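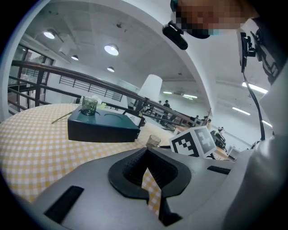 Print this page | E-mail this page

Setting a Small Table: Notes for Session 3

Hello again, everybody. These notes go with the small table session, and they cover more or less what I said out loud, plus the bits I forgot and remembered on the stairs. Keep them with the handout on linens from June, because I'm going to lean on that one a lot.

Last time we did long tables, and long tables are forgiving. You've got a front and a back, people sit in rows, and if one end looks thin you push a bowl down there and go home. A round table has no end to hide things at! Everyone sees everything, from a slightly different side, and the person with the worst view will be the one who tells you about it.

Start with the cloth

I always start with the cloth, even when I already know what's going on top of it. If you're using a check, and I love a yellow-and-white gingham for daytime, the check will do some of your measuring for you. Pick one line of squares, run it straight toward the door people come in by, and work from there. On a round table the pattern has to go off at an angle somewhere, so choose where. I like the slanted bits to fall between the chairs.

Smooth from the middle out with flat hands. Please don't tug at the hem. Tugging moves one side and leaves a ridge across the middle, and then your glasses lean, and then you're chasing the ridge around the table like I did for half of my first summer at Kilholm.

A busy cloth wants plain things on top. With gingham I keep to solid colors and simple shapes, and I'd leave the flowered napkins in the drawer. If you have your heart set on the flowers, use a white cloth and let them have the attention.

Trays

Okay, trays. I know a few of you think a tray on a table is fussy. I used to think so too, and then I carried drinks up to the Zometti supper on a flat board and lost a whole row of tumblers on the landing.

The kind with round recesses in the top is the one I'd buy if I could only buy one. A small tumbler sits down into its own place and stays there while you're walking. Dark teal is a good color for this (so is any deep blue-green, really), because it gives the eye one solid block to rest on against a pale check. Small green glass looks lovely with it. Clear glass is fine as well, and easier to replace when you break one, and you will break one.

What I want you to try is leaving a recess empty. Set one glass in the tray and put a second glass out on the cloth, on the other side of the table. People read that as a table somebody is in the middle of using, and they sit down sooner. Fill every spot and it starts to look like a shop counter. I can't prove this, but I've watched it work often enough that I've stopped arguing with people about it.

Line the tray up with something. The checks are right there, so use them, or turn it clearly on a slant so it looks meant. A tray that's nearly straight is the worst of the lot.

The lamp

Table lamps in a big bright room get skipped, and I think that's a mistake. You may have daylight coming through tall windows and ceiling lights on as well, and you'll say to yourself, what's a lamp going to add? Height, mostly. Glasses and trays are low, and a white cylinder shade on a dark base gives you one upright thing for the rest to gather around.

Put it behind the tray, a little off to one side, and sit in every chair before you decide you're done. You want to be able to see across. If the shade sits right where somebody's face would be, move the lamp, even if it looked better where it was. Check the cord too, if there is one. Run it down the side where nobody walks, and never across the gap between two chairs.

Small loose things

Sticks, stirrers, place cards, the odd block or cube, whatever it is you've got. They all want the same treatment, which is to go down last. A thin wooden stick laid on a diagonal next to a tray can loosen up a table that has gone a bit stiff. Two or three of them start to look like you dropped something.

Keep small things in from the rim. I go in a hand's width if the table's near a walkway or a railing, because coats and bags will sweep the edge clean for you. On an upper floor I'm stricter still, and I won't put glass on the railing side of a table at all.

What it costs

You asked for real numbers, so. For the Qian lunch I had 300 dollars for everything that wasn't food, and I spent 80 of it on cloths and was glad I did. The glasses were secondhand. The lamps came out of my own house and went back there that night, one of them in my lap.

If you're starting from nothing, buy the cloth first, then the tray, then glasses, and borrow a lamp until you find one you like. Sumell tray orders go in together, so put your color on the sheet by the door before you leave.

For next time

Set one small round table at home, or a corner of a square one if that's what you own. Use no more than 6 things, and count the cloth as one of them. Leave it up overnight and look at it again at breakfast, before coffee, when you're grumpy. Move one thing. Write down what you moved and where it went.

We meet again Sat 9 December, same room. Bring your notes, and bring a cloth you've never liked, ironed please! We're doing folds and corners first, and then we'll swap cloths and each set a table with somebody else's.

Print this page | E-mail this page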